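Naming and clearance rules for sim scenes before we share a dataset?

Posted in Simulation & Testing

tobin_r
We're a small group at Lavomach putting together household scenes in simulation for a two-arm mobile robot. So far we have 40 room layouts and want to hand them to a second team at Redden in January. Every scene was built by whoever had time, so the rules are all over the place. Some have chairs pushed right up to walls, some have props a person would never find in a kitchen. Is there a standard we should be following for clearances, object placement and start poses? Or do people write their own?

Ryan Dawber
I don't know of one document that covers all of this. The safety standards for real robots are written for real hardware, and you should read the ones that apply to yours, but they won't tell you how to lay out a simulated dining room. We wrote our own sheet at Bivside and it fits on 2 pages. The parts that have held up:

Start pose. Both grippers free of furniture at time zero, checked with the collision mesh and not by eye. From the head camera a gripper can look like it's touching a chair that is well past it.

Props. Odd objects are allowed, but they go in the scene file under a separate tag so the other team can filter them out. Same for furniture that isn't upright. If a chair is tilted on purpose, write it down, or somebody will "fix" it.

Textures. Keep one busy wall pattern per room and log it. We had a run of 2,000 episodes where the pattern name was missing and we couldn't sort the results afterward.

Freeze the scene. Once it's shared, any change gets a new version number, even if you only moved a bowl.

Attach one view from the robot's own camera to every scene entry — it saves a lot of email. One of ours: 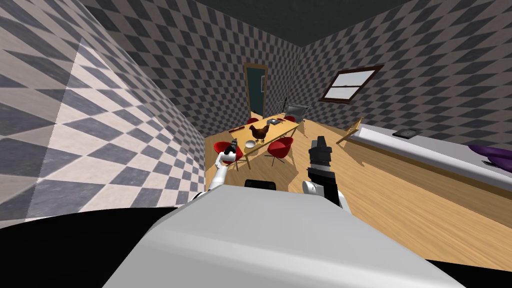

Dining room, head view at start. Tagged: chicken on table, small wooden chair tilted against counter.

The tags go in the order they'd be searched, props first. It isn't elegant but people do fill it in.

sedgwick_user14
just pick a clearance number and stick to it. we use 40 cm around the base and nobody has complained. the Sedgwick template has a field for it if you can find a copy

pmarsh
Agree with Ryan on versions. I'd add the random seed and the physics step size to the same sheet. Our scenes came out slightly different on the second team's machines until we listed both — took around 14 emails to track down. Also put one person's name on each scene so there's somebody to ask.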